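Equipment Review: Bollmont Worktable, Light Wood Top

Reviewed for the Furnishings Register by Esmaeil Hosseinzadeh

The Bollmont worktable was acquired as a replacement for the older Gruseck benches, whose tops had become too uneven for bench work. Two tables were ordered through Bakhtiari, our regular furniture supplier, at a price of $285 each. The price included delivery to the loading door but not assembly. This review covers the table as supplied, with the standard top and without the optional drawer unit.

Delivery and assembly

Each table arrived in a single flat carton. The top was wrapped separately from the legs and corners, and neither top showed damage on unpacking. The printed instructions are adequate, although the drawing for the rear brace is reversed and should be read with the written steps. Assembly requires two people at the point where the frame is turned upright. The hex key in the carton is short, and staff preferred to use a full-size tool from the maintenance cabinet. All bolts should be left finger-tight until the table is standing in its final position.

The leveling feet turn freely and have enough travel to take up the slope in the floor near the window. Once set, they have held their position. The feet do leave a faint gray mark on vinyl flooring when the table is dragged, and departments are asked to lift it.

Surface

The light wood top is the strongest feature of this table. Small items can be found on it quickly, and the grain is quiet enough that it does not compete with whatever has been laid out. In a room with pale walls the table sits comfortably and makes the space look less crowded than the Gruseck benches did. Smooth or rounded items will travel on any hard top, and a shallow tray or a piece of felt is recommended for those.

The finish is a low sheen. It does not throw back the overhead lights, which was a regular complaint with the old benches. Cleaning is with a damp cloth and a little mild soap, followed by a dry cloth. We tried the Bistik surface cleaner on the underside and found that it left a slight haze, so it is not approved for this furniture. Pencil wipes off easily. Ballpoint ink does not, and a paper cover should be put down for any marking out.

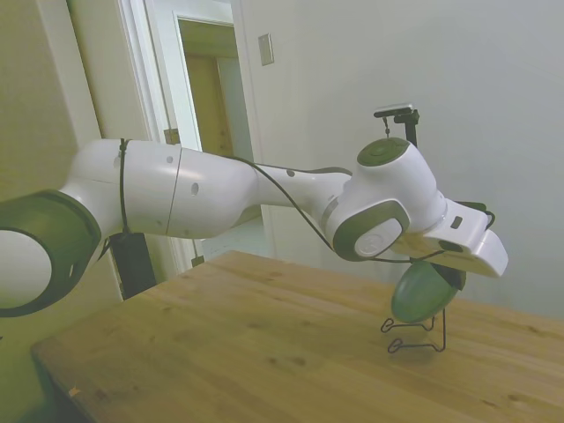 Behrouz Alipour, responding to the draft of this review, asked that more be said about the edges. In his view the front edge is too square for anyone who rests the forearms on it through a long afternoon, and he would have accepted a slightly higher price for a rounded one. He also noted that the corners catch on coat pockets in the narrow aisle. Both points are accepted. A rounded edge is listed by the supplier as a special order, and departments with seated work should ask for it at the time of purchase.

Size and stability

The top is 700 mm deep. This is sufficient for most work done from one side, but it is tight when two people face each other with papers between them. For that purpose the tables may be placed back to back, and the frames meet cleanly when this is done. Side-to-side movement is slight. Front-to-back movement is somewhat greater, and is noticeable during heavy erasing or sawing – the second of which should be done in the workshop in any case.

The height is fixed. Staff who use the low stools found the table a little tall, while those who prefer to stand found it a little short. An adjustable frame is offered in the same range but has not been tested by this office.

Rating

Recommended for general purchase, with the rounded edge where work is done seated. Not recommended for wet work or for rooms where the furniture must be moved daily. Orders should be placed on the usual form, with the top finish written out in full, as the supplier's codes for the light and medium finishes are easily confused. The surface will be looked at again in May, and any change to the rating will be entered on this page.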